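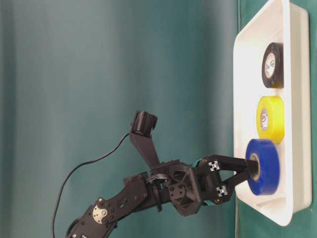 A Place for the Tape: Organizing Electrical Tape in a Shared Workroom

Jamshid Heydari
Final report, Shared Spaces project
Ultanwood

1. Background

The workroom in the Zamora building is used by three courses and one club, and all of them need electrical tape. When I started this project the tape lived in a drawer. So did the zip ties, a bicycle pump, and most of a stapler. The drawer opened as far as the width of a hand, at which point a roll of tape would stand up on its edge and jam against the underside of the bench. People dealt with this by opening a new pack.

The project brief asked us to find a small problem in a space we use and fix it for under $15. Other members of my section took on the lighting and the bike parking. I took on the tape. My adviser asked if I was sure there was enough there for a full report, and I have tried not to take the length requirement as a challenge.

2. What people said they wanted

I left a sheet of paper on the bench for 10 days in August with the question "How do you look for tape?" at the top. Leaving out the drawings, the answers fell into two groups. One group wanted a particular color, usually because a wiring diagram called for it. The other group wanted tape, any tape, right now, and would be using it to hold a chair together.

Both groups said the same thing about the drawer, in language I have been asked not to reproduce.

Two people wrote that the tape should hang on a peg. I did consider pegs. A peg keeps everything off the bench, and you can see the colors edge-on. The trouble is that the roll you want is always at the back, so you take four rolls off to reach it and put back one. I tried this with a length of dowel clamped to a shelf at Plikelside, where I was staying over the summer, and by the second evening all of the tape was on the floor and the dowel was clean and unoccupied.

3. Design

The design is a tray. I would like to be able to say more about it than that.

It is white plastic, rectangular, with rounded corners and a raised rim. It was sold for holding cutlery or possibly seedlings, depending on which side of the packaging you believed. I picked it over a deeper box because rolls stack in a deep box, and a stack is a drawer with better publicity. In a shallow tray a person who wants yellow can see yellow.

The tray goes on a green cloth. The cloth was already in the workroom, and I kept it because a roll laid flat on fabric stays where it is put. On the bare bench rolls tend to travel. It has fold lines in it that I meant to iron out before this report was due.

Two rules go with the tray:

Tape goes in flat, with the hole facing up.
A roll on the cloth is in use. A roll in the tray is free to take.

The second rule is the actual project. The tray is just where it happens. In the old arrangement there was no way of knowing if a roll on the bench belonged to someone's half-finished job or had been abandoned there in the spring. People were polite about it and left everything alone, which is how a bench fills up.
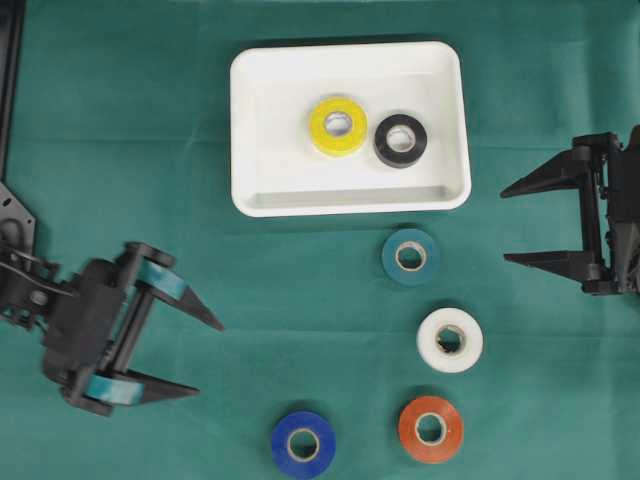 Reading time: 4 minutes

4. Colors

I had not expected color to be a problem, as color was supposed to be the whole advantage. Yellow and black are very easy. Put those two next to each other in a white tray and you could pick the right one from the doorway. White is easy on the green cloth and would be harder in the tray. The orange-red one has been called orange by half the people who use it and red by the rest, and I now write it with a hyphen to keep the peace.

Then there is teal. The teal roll is so close to the color of the cloth that it more or less turns into its own cardboard core, a little tan ring lying by itself. I had it reported missing during the trial by someone whose elbow was next to it. If I did this again I would buy a different cloth or stop stocking teal, and I have not found anyone who can tell me what we use teal for.

I also learned that blue is the color people are most attached to. I have no theory about this. When I asked which roll should sit nearest the front edge of the tray, blue won easily, and one of the electronics students offered to explain why at a length I could not accommodate.

5. Trial

The tray was out through the last part of August and the start of the term. I checked it when I came in and again when I left, and wrote down which colors were home and which were out on the cloth. I did not tell anyone I was doing this, although I was standing over a tray of tape with a clipboard, so the secrecy may have been partial.

The flat rule held up well. Once there are flat rolls in a tray, it takes a certain kind of person to stand one on end, and we have only one of those, and he graduates in the spring.

The in-use rule did less well at first. People took a roll out, used it, and set it down on the cloth next to the tray. Beside it, a few inches away, closer than the roll had been to them when they started. I watched this happen several times and it never got less interesting. My best guess is that the cloth looks so much like part of the arrangement that putting tape on it feels like putting it away. From across the room a cloth with tape on it looks tidy.

I tried three things. A label reading TAPE in the bottom of the tray was covered up by tape. A label on the cloth reading NOT TAPE led to a discussion. Moving the tray closer to the front of the bench worked, for reasons of arm length, and I should have begun there. 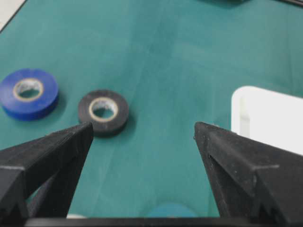
Figure 3. Blue and black out on the cloth.

6. The end of the roll

A side issue that took up more of my time than the main one. Electrical tape does not like to show you where it ends. A roll that has been put away carefully is therefore less convenient than one somebody abandoned with a flap hanging off it, and the abandoned one gets picked first.

I asked everyone to fold over a small tab before returning a roll. Compliance was good on black and poor on everything else, probably because black is what people reach for and they were mostly doing themselves a favor. The tab also collects lint from the cloth. I regard this as acceptable. My adviser wrote "by whom?" in the margin of the draft.

7. Cost

The tray came from Uvovari, the discount store across from the bus station, and was well inside the budget. The cloth was free. The dowel I am not charging to the project. I had planned a wooden holder with a routed slot for every roll, and I got as far as a quote, which came to $300 before finish. I mention it here so that it counts as research.

8. Limitations

The trial was short and took place while the room was quiet. The club had not started meeting again, and the club is where tape goes to die. I also can't separate the effect of the tray from the effect of me hanging around near it. Twice I heard someone say "put it back, he's here."

I did not look at masking tape, duct tape, or the roll of something silver on top of the cabinet, which is warm to the touch and which I have been told to leave.

9. Recommendations

Keep the tray at the front of the bench, on the cloth. Keep the black roll in the tray whenever it isn't being used, even if nothing else goes back, as it is the one people come in for. Buy a second black before buying any new color. Replace the cloth with something that isn't green, or accept that teal is gone.

The drawer has been emptied and now opens all the way. As of this week it contains one zip tie and a sandwich container, and I have asked whether the drawer could be next term's project for somebody else.

Appendix A. The sheet from the bench (drawings removed)
Appendix B. Check-in log by color
Appendix C. Quote for wooden holder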